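Cell notes, from the Nestdale floor
Darcy Kingi, August 14, 2026

Quick one this week as I'm writing between jobs. The hand cell is back up. Most of you will have noticed it was down, seeing as you kept asking me. Yareli O. and I did the re-teach on the floor by the yellow line, fingers first, then the wrist, then the wrap pick.
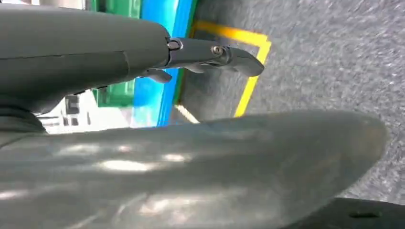
Fingers and yellow tape, both times.

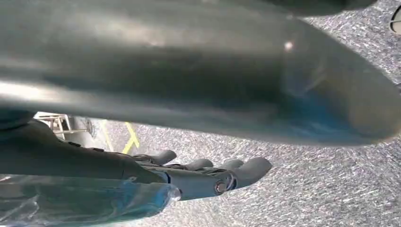 So, the fault. Third finger slow to open, then not opening at all on the cold start. Logs said overcurrent, which it says for everything. Swapped the cable, no change. Swapped it back. Yareli Cuautle rang from Drametham and asked had we checked the side screws on the finger joints. We had not. Two of them had backed out far enough to rub. Cleaned the threads, new threadlock (the blue, NOT the red, please, somebody used red in spring and I had to heat it out), done up in order from the knuckle outwards. Left overnight to cure.

Then the homing. If you've had a finger screw out you must re-home the whole hand, all of it. Doing the one finger looks fine on screen and then the grip closes skewed. Fingers open, nothing in the palm, run homing from the pendant, wait for the second beep. There is a first beep. Ignore it.

After that the touch points. The old ones were taught before the tape was relaid so the lot were off by 11 mm, all the same direction, quite pleasing really. Shifted the base frame and only had to re-teach 3 by hand. Test run was 68 cycles on the Etetti covers with no drops and one late close, on cycle 40 something, I didnt write it down. Watching that.

Things for whoever has the cell next:

Check the side screws at the start of the week. Finger tight is not tight. The small driver lives on the hook inside the cabinet door and has gone missing twice.
Wipe the fingertips. Dry cloth, no solvent, it lifts the coating.
Don't drag wrap under the wrist when it's moving. Cut it shorter.
If the yellow tape gets moved for any reason tell me or Abundio Barajas before you run anything. Five minutes to check, most of a day to put right if you dont.
Counter was at 3024 hours when we closed up. Grease on the wrist is overdue, I know, cartridge is on order from Contreras and they're saying end of August.

Şükran Şimşekoğlu has put the new homing steps into the binder, so the handwritten sheet taped to the cabinet can go. Bin it please, it has the old beep wrong.

Also wanted: someone to sit with me on the wrist grease when the cartridge turns up. Allow a full morning. You will get it on your sleeves. Shout if your interested, or leave your name on the board by the kettle.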